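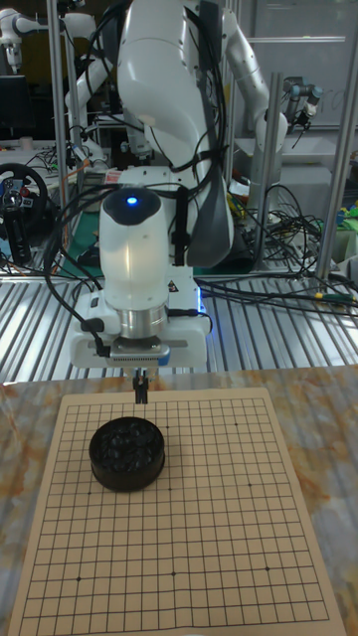
Regula Kofler had been acting for two years when she got the part of the younger sister in Triltonton, and she says she took it mainly for the rent. The series was supposed to run for one season of 13 episodes on a small cable channel. It is now shooting its fourth, and she gets stopped in supermarkets.

"Mostly people want to tell me I made a mistake in season two," she says. "They mean the character. They want her to have stayed with the doctor."

We met on a Sunday at a coffee place near her apartment in Badow, on her one day off that week. She ordered tea and a cheese roll and kept her phone face down on the table for the whole conversation.

Kofler grew up in Toltton, the middle child of a bus driver and a school secretary. There was no acting in the family. She joined the drama club at 16 to get out of volleyball, and the first thing she did there was paint flats.

"I was happy doing that. I would have kept painting. Then a girl got mono before the spring play and I was the right height for her costume."

The play was a comedy about a hotel. She had 20 lines and remembers most of them. Her father came to both performances and told her afterward that she talked too fast, a note she has been given by directors ever since.

After high school she worked at a print shop and took evening classes. She applied to drama school twice and was turned down both times. She doesn't describe this as a blow.

"The second time, the letter was shorter. I thought, okay, that's clear enough. I had a job. I liked my classes. I started going to open auditions on my lunch break, and my boss at the print shop let me make up the hours in the evening."

Her first paid work was a radio commercial for a mattress store. Then came a hospital drama in which she played a patient who slept through most of the episode, and a touring production that went to school gyms. She drove the van on that tour, and says she learned more from the gyms than from anything else.

"Kids will just talk over you if they're bored. You can hear the moment they leave you. So you learn where the boring parts are, and you learn to get through them."

The audition for Triltonton was held in an office building with the heat turned off. She read two scenes, was asked to read one of them again without moving her hands, and went home. The call came in March, while she was at the laundromat.

In the show she plays Ina Pappas, who comes back to her hometown to help run the family ferry business after her mother's death. In the first season Ina was mostly there to argue with her older brother. The writers gave her more to do after the fifth episode, in which she reads her mother's letters aloud on the empty boat. It is the scene that fans bring up most.

"We did that in one afternoon. It was at the end of a long week and there was a problem with the sound, so we kept stopping. I didn't think it was good. I watched it at home with my sister and I still wasn't sure. She was crying, but she cries at the weather report."

She is careful when the conversation turns to the end of last season, when the Pappas ferry was sold and Ina was seen packing a car. Viewers have been arguing about it online for months. Kofler says she has read the first half of the new scripts and won't discuss them, except to say that she is in them.

"I can say I have a new coat. That's all I'm allowed to say. I asked."

Her days on set begin early. She is picked up at 5 a.m., is in makeup before six, and is usually finished by late afternoon unless there is a night shoot. She learns her lines in the car, a habit left over from the touring years. Between setups she does crosswords or sleeps. She does not watch playback.

She has had offers for films and has taken one, a small part in a thriller that was shot during the break between seasons three and four. She plays a court clerk. The schedule was tight and she was on set for less than a week.

"It was nice to be somebody who just carries files. I had one good line and I got to say it to the lead actor's face."

Asked about fame, she shrugs. She lives in the same apartment she rented before the show, though she has bought a better bed. Her parents still live in Toltton, and her mother keeps a folder of clippings in the hall closet. Her father watches every episode and calls afterward. He still thinks she talks too fast, particularly when Ina is angry.

She is less relaxed about social media. She closed one of her accounts during the second season after strangers began writing to her sister. The account she has now is run with help from her agent, and she posts from it a couple of times a month.

"I don't mind people being mad at Ina. She's done some stupid things. I mind it when they go looking for my family."

What she would like next is a stage play, indoors, with a normal dressing room. She has been talking with a theater in Badow about a two-person piece for next winter. Nothing has been signed. Filming on the fourth season goes on until the end of summer, and she has a pickup at five tomorrow morning.

She finished the roll, wrapped the second one she had ordered in a napkin, and put it in her bag for the car.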